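The Record of the Mustham Sitting

The Assembly of Mustham convened in April to consider the Water Rights Bill, and the Clerk, Els Goossens, entered the hour of opening as 9:40 in the morning. The member for Finden, Gregor Shearer, rose on a point of order before the prayer had ended.

He submitted that the bill could not be read. Its second schedule named 1343 households in the Caken valley, and the petition laid against it bore 3012 signatures. The Speaker replied that a petition was not a census. Mr. Shearer said he was aware of the difference and asked that his objection be recorded in full.

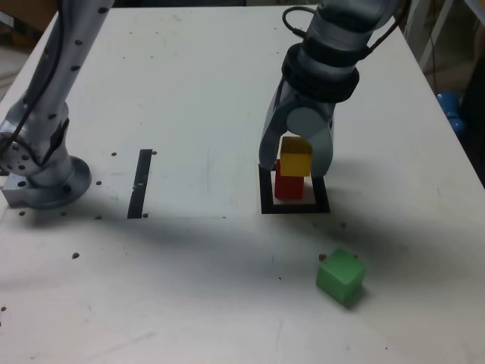 A yellow cube above a red one, inside a square of black tape.

The Clerk recorded it. She had served under four Speakers and had written down a great many objections in full — most of them shorter than they had seemed in the chamber.

At noon the government benches moved to close debate. Mr. Shearer gathered his papers, bowed to the Chair as the rules required, and left by the east door. The members for Delorme and Caken followed him. The division was then called, and the bill passed by 2 votes.

Mrs. Goossens found him on the steps that evening with the petition on his knees.

"You might have stayed," she said. "There were three of you."

"Is that in the record?"

"The departure is," said the Clerk, and she went back inside to sign the page.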